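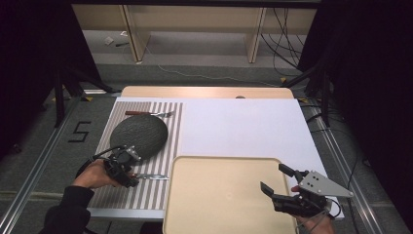
From: Kianoush Nikzad
To: tablesetting list
Subject: Re: Striped mats under dark plates?

Hi everybody,

I read Marla's message over breakfast and went straight to the cupboard, so you are getting my reply with crumbs still on the counter! I'm going to answer in between her paragraphs and then go off on a small tangent of my own.

> I have been given a set of oval plates, very dark, kind of
> rough looking, and I only own plain white mats. Everything
> looks like a hospital tray with a rock on it. Has anyone
> tried stripes? My sister says stripes plus a speckled glaze
> will make people dizzy.

Your sister can come to dinner at my place and we'll see how dizzy she gets. Gray and white stripes are wonderful under a dark gray plate. The plate is the heavy, mottled, quiet thing in the middle, and the stripes run away from you toward the back of the table, and the two just leave each other alone. I have had my gray and white ones out since March and I'm still pleased every time I put a plate down. The stripes go from the back edge to the front, by the way. I tried a mat with crosswise stripes (a Tretier one, nice cloth) and it made the place look short and wide. Pretty for a bread basket, though.

> Also, where do I put the fork and knife with an oval? They
> always look like they are sliding off when I lay them at
> the sides, because the plate takes up so much of the mat.

Yes! This is my favorite part of ovals and I have strong feelings. Try laying them the long way, fork above the plate near the back edge of the mat, tines to the right, and the knife below it along the front, blade to the right as well. I know it isn't what the books say. For a formal dinner I'd go back to fork left, knife right, and get a wider mat. But for lunch, or a supper where people carry their own plates over, top and bottom looks lovely and leaves both sides of the plate free.

And turn the plate a little! Not much, just so the long axis goes from lower left to upper right. A straight oval on straight stripes looks as if you measured it. Give it a nudge and it relaxes.

> Last thing. The flatware I have is a mix. Some of the forks
> have brown handles and the knives are all silver. Should I
> be hunting for matching knives?

Please don't. A reddish-brown fork handle against gray and white is the one warm thing on the whole mat, and a plain silver knife on the other side of the plate is a good partner for it. I did hunt for matching knives once and found a set by Ackermann for 91 dollars, and I stood in the shop holding one and thought, I like my odd ones better. I spent 40 on a tablecloth and went home happy.

Now my tangent, which is trays. I mentioned here a while ago that I was looking for something to clear with, and several of you wrote back about the Rernari kind with the handles. Thank you, I did try one at my aunt's house, and the handles were always in the way when I set it down next to a place. What I like is a big beige rectangle with rounded corners and a low raised rim, no handles at all. Park it empty to the right of the mat before you start clearing. The knife goes on first, then the fork, then the plate last so you can use both hands on it (those rough glazes are grippy underneath but the ovals are awkward at the ends). Then the mat gets a shake and goes on the pile.

If your table is light wood like so many are, you might also try a plain white board under everything. It makes a clean edge for the mat to line up with, and the strip of pale wood showing behind it is very nice with gray. A friend of mine had one cut at Vurnex, the lumber place, from an offcut they were glad to be rid of. Ask them to sand the corners.

Two questions back to the list:

Does anybody wash striped cotton mats hot? Mine have only been through on cool and I'm nervous about the gray.

And has anyone found soup bowls that sit well with an oval plate? Round ones look lost on mine, and I keep thinking a squarish one might do it.

Marla, do send us your table when you've tried the stripes, I really want to hear how it goes, and tell your sister she's invited.

Kianoush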